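Bench notebook, November, Dristville
Gripper comparison, Zuviler fingers vs. Cordero fingers

Started at 2:40. Same controller settings on both arms as last time. Haris Kos wants the wrist cameras compared in the same session, so exposure is locked at the Penuser defaults and focus left alone. 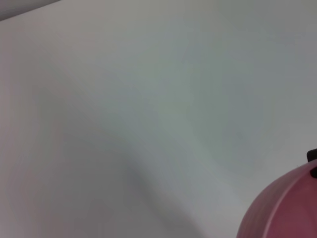

Wrist view, pink item at lower right, soft shadow across the table.

Closing speed cut by 17 percent on both sides. Force limit stays at 1,000 in controller units until we have a proper calibration.

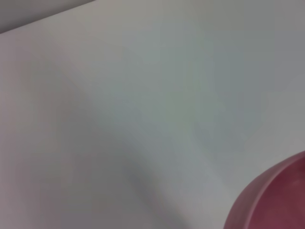
Rim detection is still the weak point. The threshold was tuned on dark parts and it grabs any soft edge it finds. On a white table the wide gray shadow is as big a problem as the target, so I want to try color first and edges second. Haris has a script for that.

Next, the two-arm approach. Both arms get their targets from the head camera and wait for each other before closing. 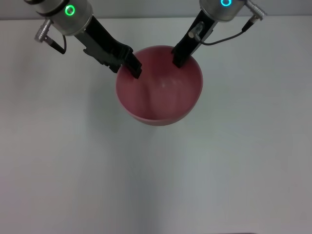 The wait is set to 3 seconds, too long for normal use but easy to follow by eye. Will shorten it once the timestamps agree between the controllers.

Then single-arm runs with the right arm parked.
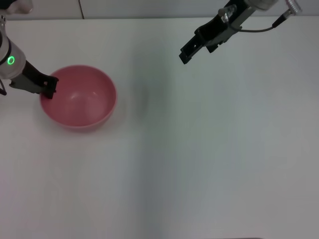 Left fingertips at the bowl rim, right gripper held clear.

To do: swap finger sets left to right and repeat, check cable slack at full wrist rotation, ask Haris for the color script.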